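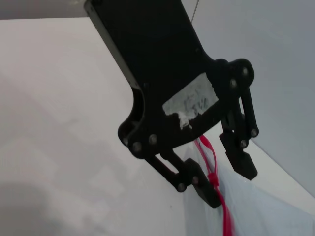 Bianka Bognár wrote in to ask whether tape labels are worth the bother at all, when hers go gray and curl up at the corners before the season's out. She has a point, and it's the question I get more than any other, so it goes first.

Yes, I think so! A strip of white tape and a pen is still the fastest way I know to mark a thing, and when it gets ratty you pull it off and put on another. I have a label maker too (a Presis, bought in a fit of optimism one December) and it lives in a drawer. I'd have to go find the batteries. The tape is on a hook by the back door.

What tape do you use?

White cloth tape for anything that gets handled, plain white paper tape for boxes and jars that mostly sit on a shelf. I buy the cloth kind at the hardware store in Powell, whatever they have. Paper tape tears more easily, and that's handy when you're doing a whole shelf and can't find the scissors, but it frays if it's on something you grab every day.

Why do my labels tear at one corner first?

Usually that's the corner your hand or sleeve hits. Look at which way you pick the thing up, then move the label over a little. Round the corners off with scissors before you stick it down, too. Square corners catch on everything. I did this on all my garage stuff and I only redo maybe half as many now.

The writing has faded to almost nothing. Can I go over it?

You can, but it never looks right and the ink tends to skip on old, grubby tape. I start over. If you can't make out what it said, hold it sideways near a window, or take a picture with your phone and turn the contrast way up. I once rescued a paint color that way, number 2254, off a lid I'd had for years, and it saved me repainting the entire hallway.

Pencil or marker?

Marker for the garage, pencil for the freezer! I know that sounds backward. My markers bead up on anything with a bit of frost on it, and a soft pencil doesn't. Write on the tape first, flat on the counter, and then stick it on. Trying to write on a curved jar gets you handwriting like mine.

Can I stick new tape over the old?

Up to 3 layers and I'll look the other way. After that you've got a little mattress on there and the whole lot slides off on a hot day. Peel it, wipe the spot with rubbing alcohol on a rag, let it dry, then label. Try the alcohol somewhere hidden first if it's a painted or shiny plastic surface.

How do I get the gummy stuff off black plastic?

Oh, black plastic shows everything. Cooking oil on a paper towel, leave it five minutes, rub, then dish soap. Go easy with anything scratchy, it leaves dull patches that look worse than the gum did. Florence Leclerc swears by a hair dryer on low and peeling slowly, and I've come around to doing that before the oil.

What should a label say?

As little as you can get away with. Mine have what it is, or where it goes, and that's about it. "Top shelf, left" has been more use to me than "miscellaneous cables" ever was. Dates only on food and paint.

Mal-soon Cho asks: do you label loose screws?

I put them in a jar or a small bag and label that, with the name of whatever they came out of. If I've got something half taken apart on the bench, I tape the screws to a strip in the order I took them out and write the order alongside. Six screws, six marks. It's dull, and I've been very glad of it.

Do you have a printable list of what to label?

The old one disappeared when I moved the site. I'm redoing it, and the kitchen page is nearly ready. Garage is next, then the sewing cupboard, which I'm putting off.

214 shares · 5 comments

We use cookies to remember your settings. By continuing to browse you accept our cookie policy. OK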